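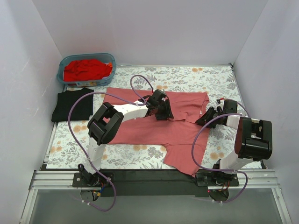
Zindon two-arm folding cell: cable guide kit and safety notice

Product: replacement cable guide kit for Zindon folding cell
Manufacturer: Grultetti
Order code: ZN-2111-CG
Status: in stock
Notice last changed: 26/07/2018

Please read this page before you use your cell again, also if you do not plan to order the kit.

What is the problem

The Zindon cell folds shirts, towels and other light garments with two arms mounted on a front rail. Each arm has one purple cable which runs outside the arm, from the base to the gripper. The cable is left with a free loop so that the wrist can turn without pulling on it.

In March we received a report from the Benkirane laundry that the right gripper opened in the middle of a fold and did not close again. The arm continued its program with the gripper open. The operator reached in to take the shirt and the arm moved against her hand. She had a bruise and went back to work the same day. We take this report very seriously.

Our service engineer Faizal Yeoh opened the cable and found two broken wires close to the gripper plug. The outer jacket looked good, so the damage could not be found by looking. The cause is the free loop. When it is too long, it lies down on the cloth and can be caught under a sleeve or a collar. When the arm then lifts, the whole pull goes to the plug. After many cycles the wires break inside.

There is also a second fault, in the software. Version 5 of the controller did not stop the arm when the gripper signal was lost. It only wrote a warning in the log. This is corrected in the update described below.

Which cells are affected

All Zindon cells with purple gripper cables and controller version 5 or older. Cells with serial numbers below 141 have also an older plug without a locking ring. For these cells the new plug is included, but you must write the serial number in your order. The number is on the inside of the controller door.

The Jorkel single-arm cell uses a different cable and is not affected.

What to do now

Stop the cell and switch off the main power. Wait until both arms have settled before you reach over the rail.

Move each arm slowly by hand through its full reach and watch the loop. If the cable touches the garment, or passes below the gripper at any point, the loop is too long.

Hold the plug and bend the cable gently near it while a second person watches the gripper signal on the controller screen. For this test the power must be on and the arms must be in service hold. If the signal goes away even for a moment, do not use the cell.

Check also the part of the cable which goes down past the front rail. It must not be pinched between the base and the rail, and it must not hang where a person or a cart can pull it.

Do not fix the loop to the arm with tape or cable ties. One customer tried this and the cable was torn out of the plug at the first wrist turn.

What is in the kit

2 gripper cables, purple, with strain relief at both ends
2 spring guides which hold the loop above the elbow joint
4 clamps for the front rail, with screws
1 memory stick with controller update
1 printed instruction

The guides are fastened to the existing holes on the elbow housing, so no drilling is necessary. You need a hex key and a small flat screwdriver. Plan one hour for each arm.

After the update, the cell stops both arms when one gripper signal is lost. The grippers stay in the position they had. To start again, the operator must press reset and confirm that the work area is free. Some customers will see more stops in the first days. Please do not go back to the old version for this reason, but call us, as it usually means that a plug is not fully closed.

Price and delivery

The kit is free of charge for all affected cells, also when the warranty is finished. Shipping is paid by Grultetti. Additional cables can be ordered separately.

If your cell has failed the bending test, write "signal lost" in the comment field and your order will be sent first. Please return the old cables in the same box. We cut them open and record where each wire is broken.

Related items: gripper finger pads, front rail end caps, emergency stop with long cable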